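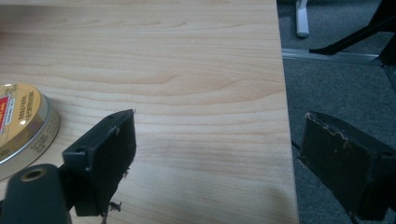 Desktop with the tin on it

Ring marks from a metal tin on a wooden desk
Posted by Yeshi Gebremichael, May 12, 2019

I keep a round tin on my desk, and when I moved it last week there was a faint gray ring under it. The desk is light wood with an oil finish, last oiled in December. Can I get the ring out without sanding the whole top?

Gert Mathebula
Could be metal rubbing off, could be water. Try a white eraser first, then a damp cloth with a drop of dish soap. Go with the grain and dry it right away.

Kerttu Pesonen
Agree with Gert on the eraser. If that fails, sand lightly by hand with 320 paper, only over the ring -- then oil a wider patch so the edge doesn't show. Leave it overnight. Stick felt on the bottom of the tin before you put it back.

Tiina Riihimäki
I just put a coaster over mine.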